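Cindcombe Shared Workroom
Table and work surface inspection, with comments
Date: 2025-11-10
Inspected by: Saranya Thampi
Unit 717, pale wood tabletop

1. Surface clear before inspection: PASS
Nothing had been left out to be put away. I doubt it looks like this on an ordinary afternoon.

2. Surface free of splits and raised grain: PASS, with a comment
I ran a dry cloth over the whole top and it didn't snag. The October sheet says "like new." I don't know what new was supposed to look like, so I have written "no snags found" and left it there.

3. Finish rated for daily wiping: NOT CONFIRMED
The Hutance leaflet promises 4,000 wipes. Who counted? I asked for the test sheet and got the leaflet again.
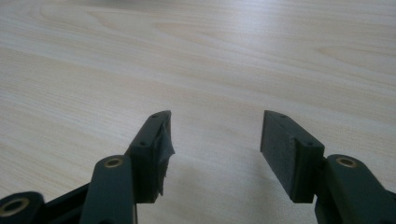
Can the table be wiped down with the regular kitchen spray?
Use a damp cloth and a drop of dish soap until Hutance sends something in writing about sprays.

4. Table stands level: PASS
Checked both ways with the short level from the Llanos kit. The long one is still missing.

5. Table does not rock under load: FAIL
I leaned on each corner in turn and two of them gave. The last report put this down to the floor. I moved the table over by the wall and it rocked there too, so I'm not buying the floor story. Tighten the leg bolts and check again.

6. Edges and corners safe to the touch: PASS
Done by hand, no gloves. The near edge could be smoother.

7. Weight limit posted: FAIL
The Malunau sticker is on the storage rack, and someone has been reading it as if it covered the table. It doesn't. Order a separate one.

8. Previous repairs signed off: NOT CONFIRMED
There are initials on the sheet but no date. I can't accept that as a sign-off.

Result: 2 items failed, 2 not confirmed. Light use only until the bolts are done. Recheck to be signed by a different inspector.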